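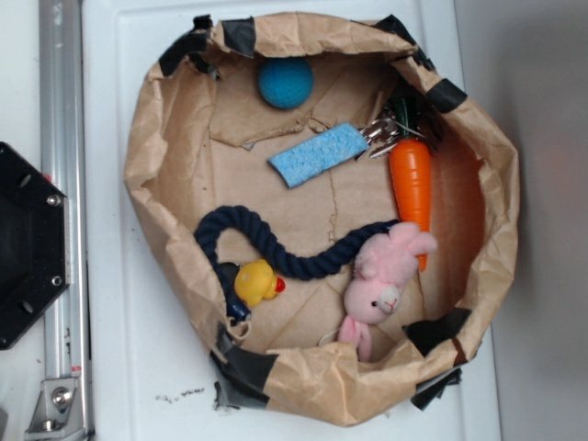

Onde guardo os brinquedos pequenos se não tenho caixa?

Num saco de papel kraft grande, com a boca enrolada para fora até ficar um cesto baixo. Aguenta uns meses de uso normal, depois troca-se.

Guia Koltico, parte 2: montar e encher o cesto de papel
Revisto em 30/6/19, B. Medrano

Material
Um saco de papel kraft, tamanho grande, sem asas. Fita preta de tecido. Tesoura. Uma folha de papel extra para o fundo. Superfície lisa e seca para trabalhar.

Montagem
1. Abrir o saco todo. Meter a mão até aos cantos e achatar o fundo.
2. Enrolar a boca para fora, devagar, duas ou três voltas. Parar quando a parede ficar com a altura de um palmo.
3. Apertar o rolo com os dedos a toda a volta. Vai amarrotar, é normal.
4. Puxar os lados até o cesto ficar oval e largo.
5. Fita nos cantos primeiro. Depois nos sítios onde o papel quer abrir. Pedaços curtos, os compridos fazem rugas.
6. Forrar o fundo com a folha extra. Não colar.

Nota: se sobrar uma ponta de fita solta na borda, cortar ou dobrar para baixo. As pontas soltas agarram-se a tudo, sobretudo ao peluche.

Nota: rasgão pequeno no forro não obriga a refazer nada. Trocar só a folha.

Encher
7. Corda entrançada primeiro, deitada no fundo, em arco largo. Nunca enrolada apertada, que salta.
8. Bola de borracha encostada a uma parede.
9. Peluches de lado, sem carregar em cima.
10. Brinquedos compridos (a cenoura, por exemplo) junto à parede, ao alto do cesto ou ao comprido.
11. Pato de borracha e outros pequenos por último, á vista.
12. Esponjas só depois de bem secas. Espremer, deixar ao ar de um dia para o outro, e só então guardar.

CUIDADO: argolas e molas de metal cortam o papel. Se a esponja ou outra peça tiver argolas presas, pousar com a mão, não atirar. Não arrastar pelo fundo.

CUIDADO: o cesto não é para levantar cheio pela borda. Uma mão por baixo de cada lado. Carga máxima recomendada 500 g, com forro novo.

CUIDADO: fita e argolas fora do alcance de crianças pequenas e de cães que roem.

Manutenção
Sacudir as migalhas do forro quando fizer falta. Não usar pano húmido, o papel amolece e abre. Fita descolada: tirar a velha antes de por a nova, senão não pega.
Quando a borda já não segurar o rolo, saco novo. Forros de substituição, referência 2172, na loja Hatgate ou por encomenda ao Fulgencio Ayala.

Tampa de cartão: ver parte 3.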